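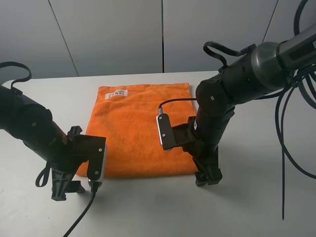

Birger Solberg

Home Openings Past Calls About Contact

I am looking for 28 people to fold towels and tell me whether it matters how they do it. I should say at the outset that I doubt it does. I have read a good deal of advice on the right way to fold a towel, most of it very sure of itself, and I have yet to see anyone test it in an ordinary home with ordinary laundry.

The claim I want to look at comes from the Flelmont method, which says a microfiber towel folded flat and square, with the edges tucked in, stays soft longer and takes up less shelf space than one that is rolled or thrown in a pile. Maybe so. The shelf space part I can half believe. The softness part sounds to me like something written to sell a course.

What you would do

You get a set of microfiber towels of the plush kind, like the orange one at the top of this page. Half of the group folds them the Flelmont way, and the other half does whatever they already do at home. You wash them when you would normally wash towels. Please don't start washing more often to be helpful. That ruins it.

Every week you fill in a short form. It asks where the towels were kept, how they were put away and how they feel to you. "Fine" is an acceptable answer and I expect to read it a lot. The towels have a small white label near one edge - leave it on, even if it annoys you.

The whole thing runs for 3 months. At the end you come to Lumstead with your towels, and we compare them on a plain white table with the labels covered, so that none of us knows which pile is which.

Who I want

Adults who do their own laundry and live close enough to Lumstead to make two visits, one to pick up the towels and one to bring them back. You don't need to be tidy. I would like some people who are not. If you teach folding, sell storage boxes or have paid for the Flelmont course, please sit this one out.

I have also had mail from people who want to take part in order to prove me wrong. That is all right, as long as you fill in the form before you argue with me.

What you get

You keep the towels. There is no fee, but travel for both visits is paid back if you save the receipts. I won't promise that the results will be interesting. If there is no difference between the groups, the report will say so, and it will be short.

To apply, write to me by June 20, 2026. Tell me how many people share your laundry, where you keep your towels now, and whether you fold them at all.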